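Last updated: May

What we ended up budgeting for a two-armed robot

I said I would write up how the money side of the robot purchase went, mainly for the two people who emailed asking and partly so I have it written down before we do it again. We are a small workshop in Sillport. We put together valve bodies and a few other small assemblies for other firms, mostly in batches too short to be worth a dedicated machine. I have done the planning and purchasing for 14 years and had never bought a robot before last year.

The starting point was a contract with Birkett for a small plastic assembly. It is fiddly work. Pegs go into fixtures, a pulley goes on, and then a few more pegs. People can do it well for a couple of hours and then they slow down. Joanne Ashworth, who runs the assembly side, wanted to know if a two-armed machine with proper hands could take some of it. I wanted to know what it would cost in total, and those turned out to be very different conversations.

The quote and what was missing from it

We had quotes from two suppliers, Plunon and Clorkero. Plunon sold us the arms and hands as one package. Clorkero would have sold us the arms and left us to source the hands, which looked cheaper on the first page and wasn't by the third. I am not going to print either price, as both were negotiated and yours will be different.

The quote covered the arms, the hands, the controller, delivery and two days of setup. It did not cover the table, the backdrop, the test boards, any spare fingertips, extra training, or changes to our electrics. I had put in a contingency line for odds and ends and it was gone before the machine arrived.

The table was my mistake. I assumed we would use one of our existing benches. They flex slightly when you lean on them, and a person never notices, but the arms need to find the same point every time. We bought a rigid one with a black top. The black backdrop went up at the same time on the supplier's advice, to stop the cameras being confused by the shelving behind.

The test boards

This is the line I would most like other people to include. Before you put real product in front of the machine you need something cheap for it to practise on. We had ours printed: a white board with white fixtures on it, and blue parts to go in them. The strong contrast made the early setup easier, and if a peg gets crushed it costs pennies.

Getting the boards drawn up and printed came to £1459, including one redesign. The first version had holes so tight that Joanne struggled to seat the pegs by hand, so it told us nothing about the robot. I also ordered 1000 spare pegs in one go for the price break. We have far too many and I would order a quarter of that next time.

Most of our trial time has gone on the small pegs. The left hand does the pinching and placing on the upper left part of the board, with the right hand kept up and open out of the way until it is wanted.

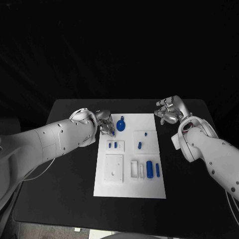

What I would put in the budget next time

Spare fingertips. They are a wearing part and the lead time was seven weeks when we asked. Buy a set with the machine.

Cable protection. There are more loose cables on these arms than I expected, and our electrician was not happy with them near the table edge. Sleeving and clips are cheap, but fitting them took most of a Thursday and we had to have the machine off for it.

Staff time. I budgeted for the supplier's two days and nothing for ours. Joanne has spent far more than two days on it, and she has a department to run as well. If I were doing the sheet again I would put one person down for half their week for the first three months and cost it properly.

Floor space. The footprint in the brochure is the machine standing still. You also need the reach of both arms, room to walk round the back, and somewhere to put the boards that are not in use. We lost a whole bench position.

Service contract. Get the price for years two and three before you sign, when you still have some bargaining power. Ours goes up in year two. I did ask, but late.

Where we are now

The machine is still on trial work and has not touched a Birkett part. I had a payback figure in the original proposal and I have taken it out, as it assumed we would be running product within a month of delivery. I will put a new one in when we have a full month of timings on the real assembly. The bank was fine about this. Our managing director was less fine, but the spend was agreed and the asset is on the books either way.

If you are at the stage of collecting quotes, ask each supplier for a list of what their last customer had to buy separately. Plunon sent us one when we asked, after we had ordered. It had the table on it.

Contact: use the form on the About page | Copyright, all posts and photos by the author | Back to top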